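I ordered the Orside packing box in October, mostly because Lempi Kemppainen kept raving about hers, and I'm so glad I did! Plain brown cardboard, nothing fancy, but the colour is lovely and it folds up in 2 minutes (even I managed it).

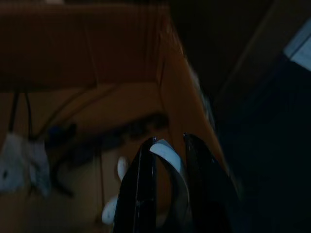
Mine has been through 8 trips to the shed and the corners are still square. I'd like a handle cut-out, and the lid flaps are a bit stiff. I've already ordered two more for the spare room.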